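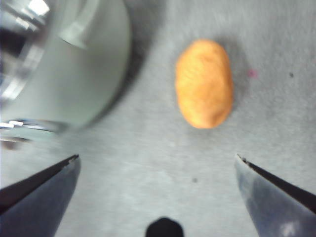

Why would anyone bother borrowing a toy when the cheap ones are everywhere? A parent at the Wolton toy library put that to us on our first morning, over the noise of a toddler and a xylophone, and it ended up shaping most of what follows.

Borrowing, Buying and Making: How Families in Wolton and Wevden Fill a Rainy Afternoon
Early Childhood Studies, final project report
Submitted October 29, 2021

How we got started

Our group had planned to write on playground design, but it rained through most of May and the playgrounds were empty whenever we went to look at them. What we kept hearing from families instead was how hard it is to keep small children happy indoors without the lounge room filling up with plastic. Both towns have a toy library, and they run in quite different ways, so we changed our topic (with our tutor's blessing, and a slightly later deadline, for which we are still very grateful).

What we did

We left a short questionnaire on the front desk at each library and got 46 back, nearly all of them filled in properly and a few with lovely long notes up the margins. We also sat in on two borrowing sessions and chatted with anyone happy to chat. Seven families let us ring them afterwards for a longer talk. We did not interview any children, although plenty of them interviewed us.

What families told us

Wolton charges a yearly fee and lets you take home as much as you can carry. Wevden charges by the item, and its members were noticeably choosier, often ringing ahead to see if a particular puzzle was in. We had expected the fee to be the big talking point. Travel came up far more often, especially from families out along the Kullevbridge road, where the bus timetable doesn't line up with the opening hours at either library.

Large items were the favourites in both towns: slides, ride-on cars, the wooden kitchen that always seems to be out on loan. Parents said they liked giving these back. Small sets with many pieces were the least loved, and several people described the dread of hunting for a missing train driver the night before a return.

Then there were the things that can't sensibly be lent at all. Paint, glue and play dough have to be bought or made at home, and families had strong feelings about them. Home cooks swore by their own recipes, usually flour, salt, oil and whatever food colouring was in the cupboard. Others said the shop tubs were worth every cent on a long day. Wevden has begun putting a printed recipe sheet by the door, which we thought was a great idea, and we both copied it down.

Problems with our work

Everyone we spoke to was already a member, so we learnt very little about families who have never set foot in a toy library. We had hoped to hand out questionnaires at Masri, the grocer near the Wolton library, but left it too late to ask permission. If another group takes this on next year, we'd suggest asking there first, and printing the form in larger type than we did.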